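The Second Life of the Burnthorpe Mill

The wool mill at Burnthorpe opened in 1807 and has closed three times since. The last closing looked final. The looms were sold, the roof over the dye house was left to leak, and the town put up a sign directing visitors to the waterfall instead.

Today 18 people work there again, washing and carding fleece for bedding. Most of it goes into comforter filling and mattress pads, which are sold under the Skuvel name. The company rents two floors of the old building and heats only one of them.

Wool bedding used to be ordinary in this valley. Farm families kept back part of each clip, had it carded at the mill and stitched it between layers of cotton. A good one was expected to last through a marriage. When polyester batting got cheap in the 1960s, the custom faded within a few years, and many farms ended up paying more for shearing than the fleece brought in.

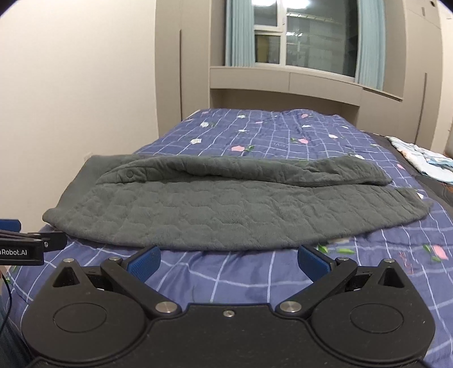 What brought wool back was mostly sleep. People who woke up sweating under synthetic filling went looking for something else, and wool takes in moisture well before it starts to feel damp. It is also heavier than down, and many sleepers like that.

It has drawbacks. A wool comforter takes up most of a closet shelf. Machine washing can felt the filling into lumps, so owners are told to air it outdoors and spot clean the rest. Moths are a real problem in older houses. The price is hard to get around, too. A queen size from the mill costs more than many people spend on a mattress.

Skuvel buys from farms as far off as Randerard, and pays by grade. Coarse fleece that once went to the compost pile now has a buyer, though the check is still small. Several farms have added a few sheep, and one has gone back to an older hill breed with springier wool.

Shearing ends in July, and the mill runs late into the evening for weeks after that. The loading door on the river side stays open until nine, and trucks back up the lane to wait their turn.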